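# Belel Hedge and Shrub Pruning Records

Last updated: 24 May 2024

## Summary

Belel is a table of pruning jobs on hedges and garden shrubs, entered by grounds crews after each visit. It was put together to help contractors estimate crew hours and waste volume before quoting. Release 2 holds 352 rows, one per job. Rows from the first release are included, with column names changed to match.

## Files

- `jobs.csv` – one row per job
- `species.csv` – lookup table for plant codes
- `sites.csv` – site type, soil class and access rating
- `CHANGES.txt` – edits since the first release

All files are UTF-8, comma separated, with a header row. Empty cells mean the value was not recorded. A zero is a real zero.

## Main columns

- `job_id` – integer, unique, not reused after deletion
- `site` – key into `sites.csv`
- `plant` – key into `species.csv`
- `length_m` – hedge length along the base, in meters
- `height_before_cm`, `height_after_cm` – taken at the tallest point
- `tool` – hand shears, powered trimmer, loppers or saw
- `crew_min` – total minutes for all crew members, travel left out
- `waste_l` – clippings in liters, measured before chipping

## Collection

Crews worked from two depots, Basar and Ruddock. Basar handles mostly formal hedges such as box, yew and privet. Ruddock covers roadside hawthorn and mixed native planting. The difference shows in `crew_min`, so a model fitted on one depot should not be used on the other without checking.

Heights over 400 cm were read from a marked pole held against the stem. Zübeyde Akgül merged the sheets and assigned plant codes.

## Known problems

- Six Ruddock rows have `height_after_cm` greater than `height_before_cm`. They are left as entered and flagged in `qc`.
- Laurel and cherry laurel share one code in the April sheets.
- Jobs stopped for nesting birds are logged as complete, with the reason in `notes`.
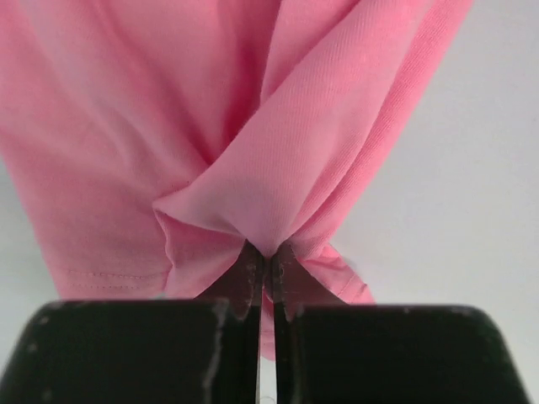
Busisiwe Modise writes that `waste_l` runs low for yew at Basar, where clippings kept for a buyer were bagged apart and never added to the total. She suggests dropping yew from any waste model until the bag counts are entered. The affected rows now carry `qc = 4`; the values are unchanged.

## Loading

Read `job_id`, `site` and `plant` as text before joining. The old Premier export script still runs on `jobs.csv` but drops the `qc` column.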